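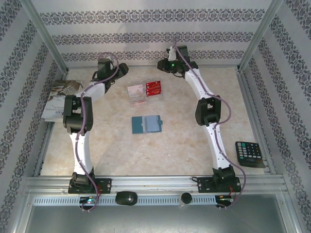
*Last changed: Mar 4, 2020*

## 4.2 Small items on a shared table

Draft, numbers from November still to be merged. We look at how everyday things get grouped on a walled table. Floor pale beige, marble pattern; walls papered in a dark damask band. Same surface as the Bulau series, so clutter scores should compare directly. 309 layouts coded so far, out of 600 planned.

Desk items and household items were mixed on purpose. Books mostly end up near a wall, see Fig. 2. Remotes too.
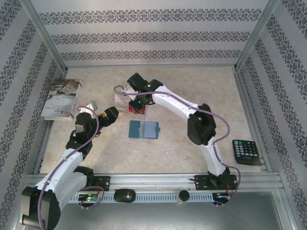 Clear containers are harder. Coders disagreed on 53 layouts, nearly all of them over whether a see-through box counts as storage or as an item. The Skoteck rule says storage if it has a lid; we dropped that, lids are hard to judge from a distance. Now any clear box is storage, full stop. Small boxes placed next to one get thier own code.

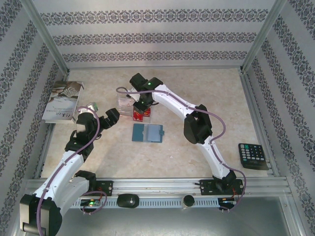 Folders and sleeves: coded as paper goods even when empty. Open or closed noted seperately, after Baloch coding sheet. A lifted sleeve counts as open. Check this agian before Mundoneck gets the table.

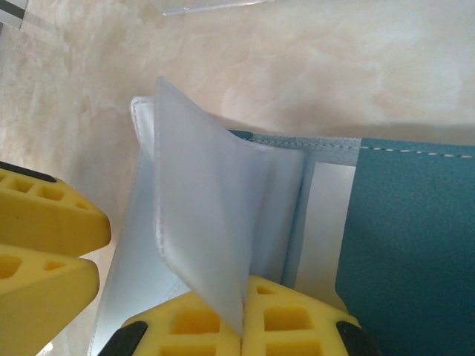 **Figure 3.** Open document folder, teal cover, one translucent sleeve lifted. Coded "paper goods, open".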